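Re: [sturkevau-players] ward timers after the patch

On 2020-01-21 the list digest had:

> Does the Jimon ward still tick while you're stunned? Guide says yes, my log says no. Also what level do you need for the Vörös pass, the page just says "high". And is Olteck worth keeping past the early zones?

Quick answers, on my lunch break so sorry for the mess.

Ward - yes it ticks, but only the outer ring. Inner ring pauses till the stun drops. That's why your log looks empty, it only records the inner one. Guide needs a line on that, I'll add it tonite if the wiki lets me log in.

Vörös pass - level 19 to get through the gate, 20 if you want the side quest. Don't go in with less than 397 armor. I tried, died on the bridge, lost the mule. 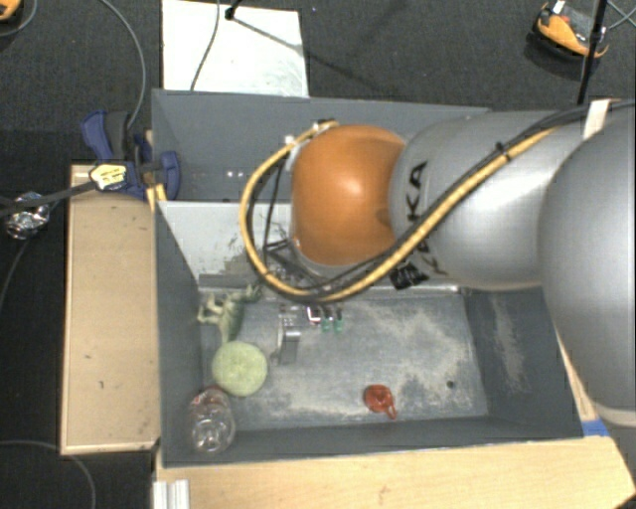
Olteck - keep it. Damage is bad but the slow stacks up to 3 times and it works on the pass boss, which hardly anything else does. Swap it out once you have the second Jimon book, not before. The second book drops from the frost chests, not the vendor, the vendor one is the old version with the long cooldown.

One thing I'm not sure of - does the slow share a cooldown with the root? Felt like it did last night but I was lagging pretty bad. If someone can test on a dummy, outside town, no gear bonuses, please post teh numbers.

Also the March event page still has the old reward table. Ignore it for now.

back to work

> Guide says yes, my log says no.

ps - which version of the guide is that? There's two floating around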